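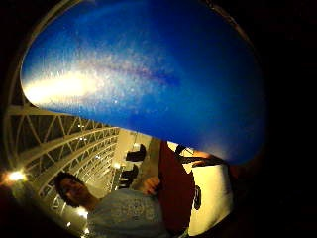 Zendesham, Sep 30, 2021

The delegation was received at the Brimow building in the morning and began its visit on the upper walkway, where the furnishing of the shared areas has been under review since July. The roof over this part of the building is carried on white steel trusses, with small lights set among them. Members agreed that the open lattice suits the space, although several asked how the fittings are reached for cleaning. The building office undertook to reply in writing.

Discussion then turned to the seating. Swivel lounge chairs with tall curved backs stand in a row near the parapet, in dark burgundy and black, on star-shaped metal bases. They were supplied by Fuchs under an order for 40 chairs, of which nine are still to be delivered. The delegation tried the chairs and found them comfortable for reading, less so for work at a table. The handrail along the white parapet wall follows the curve of the walkway, and the row has been kept in front of it.

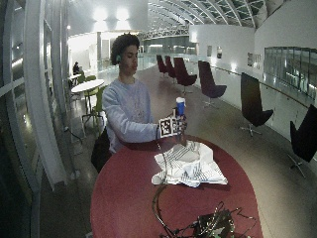 The large oval table has a glossy deep red top with a rounded edge, and it goes well with the burgundy chairs. The rounded edge was considered suitable for a place where people pass on foot. It was noted that a glossy top requires frequent wiping, and cloths should be kept close at hand.

The Stellosari fund has set aside 500 for care of the furniture in the coming year. The delegation recommends that five further chairs be ordered in burgundy. A second visit will be arranged once the remaining delivery is complete.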